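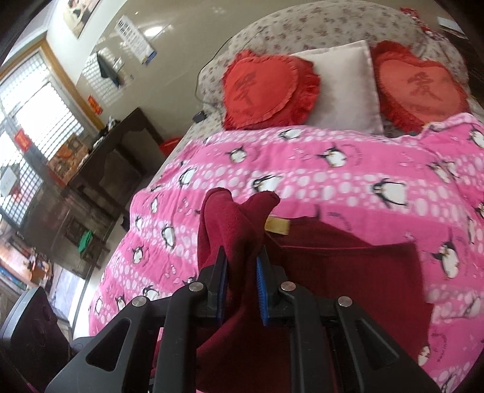

Bravby, February

Machines and Household Work
Handout for session 4: Clothes
Notes by Rania Hourani

Read these before the session. The reading by Palacios is in the course folder. Bring the chore sheet you filled in last time, even if it is half empty.

1. The question

Can a machine do the chores yet? We have looked at floors and at dishes. Floors are mostly solved, as long as someone picks things up first. Dishes are solved once they are in the dishwasher and unsolved before and after. Clothes are the third case and the hardest of the three.

Washing and drying have been done by machine for a long time. What is left is everything on either side: picking up, sorting, turning the right way out, folding, putting away. When people say they hate doing the laundry, this is usually the part they mean. Keep the two halves apart in your essays. A good many marks were lost last year by people who wrote "laundry is already automated" and stopped there.

2. Why cloth is difficult

A mug has one shape. If you know where it is and which way it is turned, you know all you need to pick it up. A jumper has no fixed shape. It can lie flat, hang, twist, or sit in a heap, and each time it is touched it changes again. The state of the mug can be written in six numbers. Nobody has a short list of numbers for a jumper.

Four problems follow, and the reading takes them in this order.

Finding the garment. On a plain table under even light this is fairly easy. On a bed it is another matter. The blanket at the top of this handout is pink with penguins all over it, and the garment on it is dark red. The colour helps. A pink top on the same blanket would be much worse. Most published results still use a plain surface, so check this first when you read a paper.

Knowing which part you have. Two blue pads have hold of a bunch of dark red fabric. Is it a sleeve, a hem, a collar? Try to answer from the picture, then say how sure you are. A small yellow tag sticks out beside the grip, and a person might use that as a clue. In class we will compare guesses. A folding method that begins "take both shoulders" is no use until the shoulders have been found.

Holding it. Narrow fingertips are good for getting under an edge. They are poor at telling one layer from two. People do this by rubbing the cloth between finger and thumb, without thinking. Some grippers now have touch sensors in the pads, but they wear out quickly on rough fabric, and they add cost.

Knowing when to stop. A folded shirt is finished when it is good enough for the person who owns it. That is a matter of taste and households differ. Rodrigo Palacios argues that this problem is the easiest of the four, and I think he is right. You can ask the owner once and save the answer.

3. Learning from people

For a long time folding was programmed step by step. It worked on towels. It worked less well on shirts and badly on anything with a hood.

The more recent approach is to record people doing the job and train the machine on the recordings. The person can steer a robot from a distance, or work with a hand-held gripper much like the one the robot will have. The second way is cheaper and can be done in an ordinary bedroom — no robot has to be carried up the stairs. The weakness is that a person holding a gripper is still a person. They can lean over, walk round the bed and give the cloth a shake with the whole arm. A robot on a fixed base may not be able to copy any of that.

4. The Kolten exercise

We will use one small set of figures throughout the session. Kolten tested a two-armed folding machine called Toma on a mixed household load. They recorded 1134 attempts. In 800 of them the garment ended up folded to the agreed standard. The machine was given 12 kinds of garment.

Work out the success rate before you come. Then consider:

Is that rate good enough for a home? If a basket holds 31 items, how many would you expect to fold again by hand?

Who put the garments in front of the machine, and were they already the right way out? The report does not say. Why does it matter?

A failed fold costs a few seconds to put right. A dropped plate costs a plate. Should we ask for the same success rate in both cases?

5. Home and shop floor

The second half of the session compares the home with Prorkiteo, a commercial laundry handling hotel sheets. Everything there is white, flat and one of a few sizes, and machines do most of the folding. Staff feed in the corners by hand. Finding the corners is still a person's job, even in a building designed around the machines.

Note how much of the difference comes from the room and how much from the cloth. A bedroom has pillows, a headboard, daylight from a window and things on the floor. None of it was put there with a machine in mind, and few people would move it to suit one.

6. For next time

Write one page on a single garment you own. List each step from finding it to putting it away, and mark the steps you could do with your eyes shut. Those are the ones where touch does the work — expect more of them than you think.

Pages go in the tray outside my office by noon.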